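How to Get Old Marker off a Whiteboard Without Buying a Kit

Search for whiteboard cleaning and you will mostly find people selling sprays. I bought the Sonach one a few years back. It smelled like oranges and did what a damp cloth does. Before you spend money, try this in order and stop as soon as something works.

Start with a dry microfiber cloth. Felt erasers are fine for a day or two, then they're full of dust and just push gray streaks from one side to the other. If yours looks black, wash it or toss it.

Next, a cloth with plain warm water and one drop of dish soap. Wipe, rinse the cloth, wipe again, dry the board. Skip the drying and the next thing you write will bead up and skip.

For writing that has sat there since last June, go over each line with a fresh dry-erase marker and wipe it right away. I thought this was a myth. The solvent in the new ink loosens the old ink, and it works on most permanent marker too - though you may need three or four passes. Use dark ink, and read the barrel before you start.
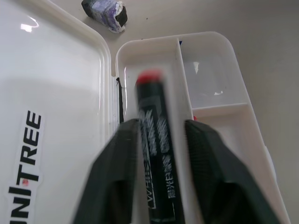 Black marker, red cap end, printing along the barrel.

Still there? Rubbing alcohol on a cotton pad, window open. Test a corner first. On my cheap Iline board it took the shine off a patch the size of a coin, and that patch has stained ever since.

Things I would leave alone: toothpaste, baking soda, melamine sponges. All of them are scrubbers. They look great once, and the scratches hold ink forever after.

As for the claim that a board is good for 1000 wipes, or 40, or whatever the box says, I have never seen how anyone tested it. If yours ghosts an hour after cleaning, the coating is gone and no spray will bring it back.

Last updated 19 May 2019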